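The Janerel Review

The review of the Janerel method was held in the upper meeting room at Breren, as all reviews were, with the blinds lowered and the water poured in advance. Kenji Mbeki had been asked to present the result and to leave the matter of funding to others. He had brought 4 pages of notes, and he placed them face down on the table.

"The Institute has read your summary," the chairwoman said. "It wishes to understand the claim."

Mbeki explained that earlier work at Marar had taught the two arms to fold by copying complete demonstrations, from the first touch to the last. The arms learned the motions well. They did not learn what to do when the cloth slid or bunched. The Janerel method divided each demonstration at the moments when the operator hesitated, and trained on those moments first.

"You taught it hesitation," said the member from Ronden.

"We taught it what our operators did after hesitating."

The member wrote this down. He asked whether the operators had been told that their pauses were being measured. Mbeki replied that they had been told in August, before the first trial, and that 2 of them had asked to be assigned elsewhere. The request had been granted.

The chairwoman turned to the appendix, where the record of the work had been bound between the tables.
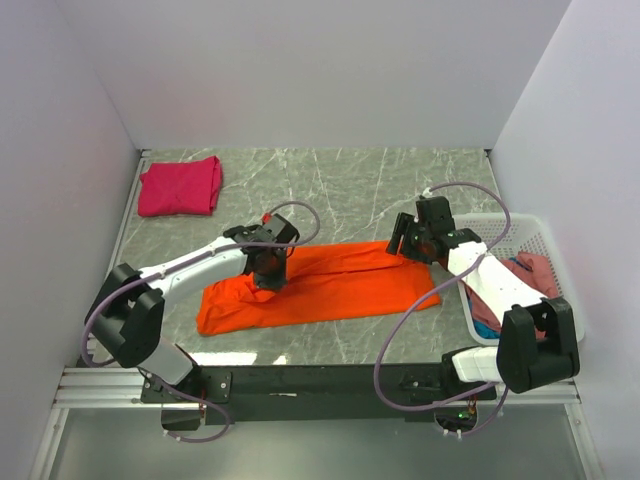 "I folded sheets with my mother," she said. "She held one end and I held the other. When I stopped, she stopped. Is there anything of that in your method?"

Mbeki considered the question longer than the rules of the review encouraged. The second arm, he said at last, received the state of the first arm 10 times each second. Whether that amounted to the same thing was outside the scope of the report.

"Then let the minutes show that it was asked," said the chairwoman.

The secretary recorded it under item 5. The member from Ronden requested that the blinds be raised, and the review moved on to the budget.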